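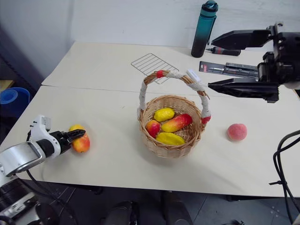 First season keeping score for a rec league, infield fly is breaking my brain

Posted by flulelent in Baseball > Scorekeeping and Rules

Hi all! I just took over the scorebook for our adult league team in Notville and I am having a blast, but last Friday we had a play I still can't write up. Runners on first and second, one out. Batter hits a high pop-up to our shortstop, who is camped under it on the dirt. Umpire yells infield fly. Then the shortstop drops it! The runner on second takes off and makes it to third, no throw. Everybody is shouting different things at me from the bench.

Is the batter out even though nobody caught it? Who gets the putout? And do I charge the shortstop with an error? I left the box blank and wrote "???" in pencil, and the league wants the sheets by Monday. Thanks!!

Terence Sowerby
Oh, I love this one. Welcome to the scorebook, it's the best seat at the park!

The batter is out the moment the umpire makes the call (assuming the ball is fair), whether or not anyone catches it. The putout goes to the fielder the umpire would expect to make the catch, so your shortstop gets it even with the ball rolling around at his feet. I write IF6 in the box with a circled 2 for the second out. Some people write F6 and put "IF" in the corner, and that's fine too if the rest of your book matches.

No error for the drop by itself. The batter is already out, so the drop didn't give him any extra life. The runner on second is where you have to use some judgment. The ball is live on an infield fly and runners can go at their own risk. They don't have to tag up when it isn't caught. If he went because the ball got dropped and rolled away, and you think he would have stayed put on a clean catch, then you can charge E6 for the extra base. I'd put a small E6 on the line between second and third.

Also, the batter gets charged with an at-bat. I forgot that for most of my first summer, and one guy's average came out so good he asked for a copy of the page.

goodall121
its an out, the ump called it. we had the same thing against Flolside in September and both teams argued until it was too dark to finish. just write pop out to short and move on, no one in rec ball reads the sheet that close

Flolside_Scorer
Agree with Terence on all of it, great answer. One thing to add: check that the call was right in the first place for your own learning. You need fewer than two outs and runners on first and second (or bases loaded), and it has to be a fair fly an infielder can catch with ordinary effort. Line drives and bunts don't count. You had all of that, so good call by your ump!

And keep using pencil. I've scored 121 games and I still go through up to 11 erasers a year.

flulelent
This is so helpful, thank you! He really did only go because it got away from our shortstop, so I'm putting in IF6 and the little E6. Our shortstop has been informed and is not happy with me.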